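Chapter 7
Accruals and Prepayments: Putting Costs in the Right Year

I'll start with a confession. When I first kept books for a living, I thought a cost belonged to whatever month the money left the bank. Rent paid in February went into February, the electricity bill went in when I got round to paying it, and the year end came out looking very odd indeed. My boss drew two columns on the back of an envelope, wrote "paid" over one and "used" over the other, and told me to go away and fill them in. I've taught it that way ever since, so get a sheet of paper out!

By now you're happy posting an expense: debit the expense account, credit bank (or credit the supplier if you haven't paid yet). Nothing in this chapter changes that. What we're adding is a step at the end of the year, when we look at each expense account and ask whether the figure in it is really the cost for this year.

Sometimes it's too small. Say Brastance, a small workshop business, has used electricity right up to its year end but the last bill hasn't turned up. The cost still belongs to this year, so we debit electricity and credit accruals. An accrual is a liability, as the business owes the money even though it has no piece of paper to prove it yet.

Sometimes the figure is too big. Mesby pays its insurance a year ahead, and part of that cover runs on past the year end. That part is a prepayment. We credit insurance to bring the expense down and debit prepayments, and it sits on the balance sheet as an asset until next year uses it up.

Students mix these two up all the time (I did, for months), usually by getting the name right and then putting the entry on the wrong side. My advice is to look at the expense first. Does it need to go up or down? Up is a debit, down is a credit, and the other half of the entry looks after itself.

Then comes the bit everyone forgets, me included on a bad day: the reversal. On the first day of the new year we turn the entry round, so that when the electricity bill finally lands and gets posted in full, last year's share isn't counted twice. We'll do this slowly in section 7.3, using the ledger of Isaksson, and again with Gedik, where the rent is paid in advance and the phone bill is paid late.

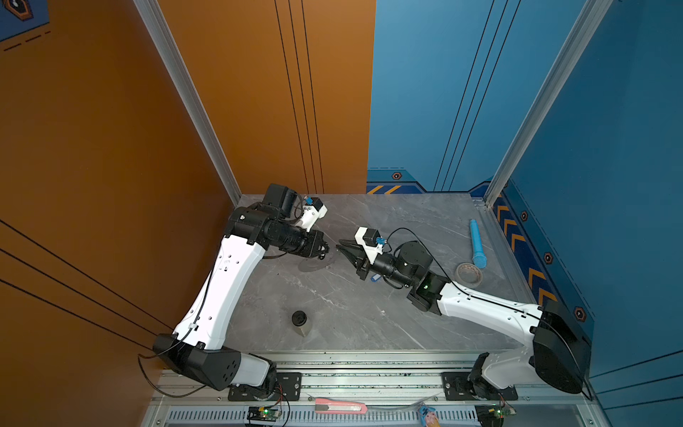 Fig. 7.1 Two robot arms at a marble-patterned worktop

Before you go on, try this. Gedik pays £30 for 2 months of software, and only the first month falls in this year. Write down the expense, the prepayment and the journal entry. Keep your answer somewhere safe, as we'll pick it up again in section 7.2.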